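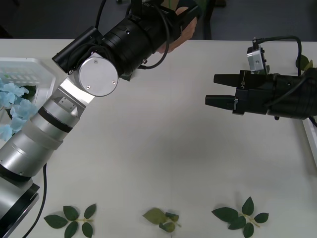
Gullotine two-finger gripper kit, the pair — review after the first few months

Posted 2023-01-15

Short version: good grippers, bad manual, buy the spare cable clips.

Longer version. We have a two-arm setup in the Zullthorpe shared workshop and the goal is dull to say and hard to do. Fake flowers, picked up off a table one at a time and put together into something like a bouquet. Roses, hydrangeas, loose leaves. The old grippers crushed everything or dropped everything. So, new ones. 300 dollars each, plus shipping that took forever.

Mounting took me an evening. Should have been an hour. The bolt pattern is fine but the manual shows the older bracket and says nothing about the camera mount, so I had it on backwards the first time. If you use the Murthy adapter plate, put the plate on the arm first, then the gripper. Not the other way round. You will not get a hex key in there.

Grip. This is the part I care about. Default force is set for boxes and it flattens a plastic stem. Scale goes to 500, I run it at 100 and that holds a thin green stem without putting a kink in it. Below that the hydrangeas slip, the heads are top heavy and they swing round so you're holding it sideways.
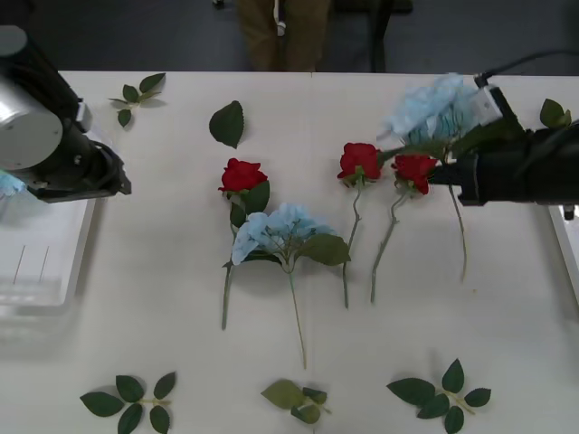 Stems are easy once the force is right. Leaves are not. A flat leaf sprig on a smooth white table is about the worst thing you can ask a blocky finger to pick up — the tips taper but not enough, and they push the leaf along instead of getting under it. I tried tape on the tips. Helped a bit, then it peeled. Next try is the thin tips from Gultum, if they ever come back in stock.

Cables. Leave more slack then you think. Mine pulled tight on a wrist turn in the first week and yanked the plug half out. Longer loop, no trouble after that.

Software is ok. It keeps a cycle count, mine says 2,611 on one side, no play in the fingers that I can feel. Calibration has to be redone every power up, annoying, takes a minute. The app forgets your force setting if you update it so write teh number down somewhere.

Noise — fine. Quieter than the shop compressor, anyway.

Would I buy again? Yes for stems, rods, pens, anything round. For flat stuff wait for better tips. Four out of five. Will update in April if the thin ones show up.

Contact | © 2023 Zullthorpe Shared Workshop | Back to top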